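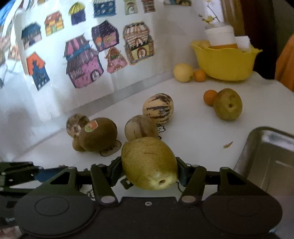 Rampe pliante Flolis, 2 mois d'utilisation

Commandée en septembre pour charger le fauteuil électrique de ma mère dans le fourgon. Avant on louait un véhicule adapté chez Gindico à chaque sortie, très bien mais à force ça chiffre. Donc rampe. Je fais vite, j'ai dix minutes.

Livraison : correcte. Carton abîmé dans un coin, rien dedans. Notice en 4 langues, le français est lisible, sauf la page des sangles que j'ai relue trois fois. Montage : aucun, on déplie et c'est tout. Les sangles de sécurité par contre, il faut les régler avant la première montée – ne pas faire comme moi sur le parking du supermarché.

À l'usage. Antidérapant très bon, même sous la pluie. Le fauteuil monte droit, pas de flexion inquiétante au milieu. Fauteuil plus personne on est à plus de 100 kilos, la rampe ne bronche pas. La pente reste raide pour un fourgon haut, moi je passe derrière et je tiens le dossier. Avec un fauteuil manuel, toute seule, je ne le tenterais pas.

Le pliage, bon. La charnière centrale est dure. Un peu mieux maintenant qu'au début, mais il y a toujours un moment où on se pince si on est pressé. J'ai mis des gants de jardin dans la portière. La poignée de transport est du mauvais côté quand on est gauchère, détail mais tous les jours c'est agacant.

Rangement : debout derrière le siège passager, avec un tendeur. Sans tendeur elle claque à chaque rond-point. Une housse est vendue à part, pas prise, trop chère pour ce que c'est.

Par rapport à la Cilness que le club nous avait prêtée : la Cilness est plus légère, se plie d'une main, mais les rebords sont bas et j'ai eu une roue avant dessus une fois. Pas recommencé. La Flolis a des rebords hauts, on est guidé. Pour moi ça fait la différence, surtout le soir quand on y voit rien.

Prix : 400 euros chez Ong, port compris. Demandez quand même à votre mutuelle, la mienne a dit non mais il parait que ça dépend des contrats. Le SAV, appelé pour un embout en caoutchouc perdu : embout reçu dans la semaine, rien payé.

Les plus : stable, rebords, SAV sérieux
Les moins : lourde, charnière, poignée mal placée

Je la rachèterais, oui. On garde la location pour les vacances, quand il faut aussi caser les valises et le lève-personne. Pour le kiné, les courses et le dimanche chez ma sœur la rampe suffit largement.

Modif du 29 novembre : la charnière grince depuis le froid, un coup de silicone et c'est reparti. Pour ceux qui demandent la longueur pliée, je mesurerai, là elle est dans le fourgon.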